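Prerkitum Community Help
Home > Moving and Storage > Packing

Reusing old boxes to ship dishes. How beat-up is too beat-up?

Posted by Eirlys Rosser
Sunday, July 11, 2021

I inherited my grandmother's dinner service, which has 70 pieces and has been used, by my reckoning, every other Thanksgiving. My brother in Kneath says he wants it. He has said this very warmly and without offering to come get it. So I'm mailing it, and I'd like to do it without buying new boxes.
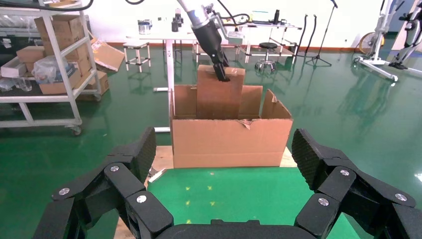
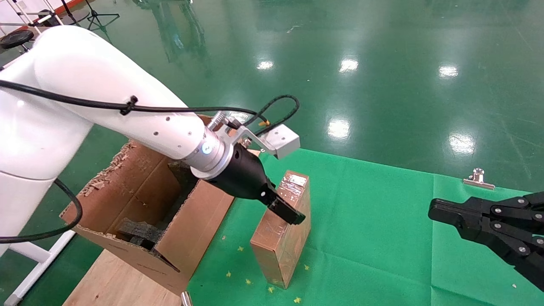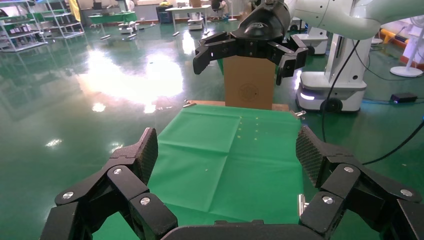
My garage holds a respectable heap of cardboard that I've been saving for exactly this kind of emergency, or so I tell my husband. Some boxes are crisp. Some have been through several birthdays and a basement. The ones I can't make up my mind about are in between, like the open box in the first picture, with the right flap bent and a little torn and a scrap hanging off the top edge of the front wall. Can I tape over that sort of damage and trust it with soup plates? Or does a torn flap mean the whole box has given up?

Also, my brother wants the gravy boat sent "separately, for safety." Is that a thing people do, or is he just enjoying himself?

I've already looked at the shipping counter's leaflet. It says to use "a sturdy box," and then moves on to a long section about not mailing fireworks.

Sorted by: most helpful

boxes_and_regrets

I packed for a small moving outfit in Plirkonmont for longer than I meant to, so here goes.

Flaps matter less than people think. Walls and corners matter a lot. Stand the box up empty and press down on each top corner with the heel of your hand. If it pushes back, fine. If it sighs and folds, it's a recycling box now. Then run a thumb down the vertical edges. A soft edge means it got damp at some point, and no amount of tape will talk it out of that.

A tear in a flap can be taped, inside and out, with the tape going well past the end of the tear. Trim off any dangling scraps first or they'll catch on something. A tear that runs down into a wall is another matter. I'd use that box for pillows.

For dishes, put one box inside another. Inner box holds the plates, outer box is bigger, with at least 2 inches of crumpled paper on every side and on the bottom too. People always forget the bottom. Plates go in on edge like records, each one wrapped, never stacked flat. Cups get paper stuffed inside them and go on top. When you shake the packed box you should hear nothing. If you hear something, open it up and add paper until it shuts up.

Don't put the whole set in one giant carton. The person carrying it will hate you, and they will have your dishes in their arms at the time.

The gravy boat can travel with the rest. Wrap the handle first, then fill the hollow, then wrap the whole thing until you can't tell what it is.

One more thing, peel off or black out every old label. I once saw a lamp go to the wrong state and come back — unbroken, which was the surprising part.

Uleletti Lane

I agree with most of the above but would add that you should spread something soft on the table before you start wrapping. A green cloth like the one in the last picture would do, or an old blanket, or a bath towel you've fallen out with. I chipped more china setting it down on bare wood than the mail ever chipped for me.

Use real packing tape. Masking tape is for painters and optimists. Put 2 strips across the bottom seam and then one along each edge, so it looks like a capital H with ambitions.

Take photos of the pieces before they go in, if you're insuring the parcel. Ask at the counter what they want in the way of packing, too, as some places get fussy about used boxes when there's a claim.

garywithaporch

just drive it over. we mailed my wifes aunts tureen in October and we are still discussing it

Comment from Eirlys Rosser

Thanks, all. Did the corner test and lost half the heap, to my husband's visible joy. The drive to Kneath is 2 days each way, so the mail it is. The gravy boat is going in with the soup plates and my brother can raise it with the management.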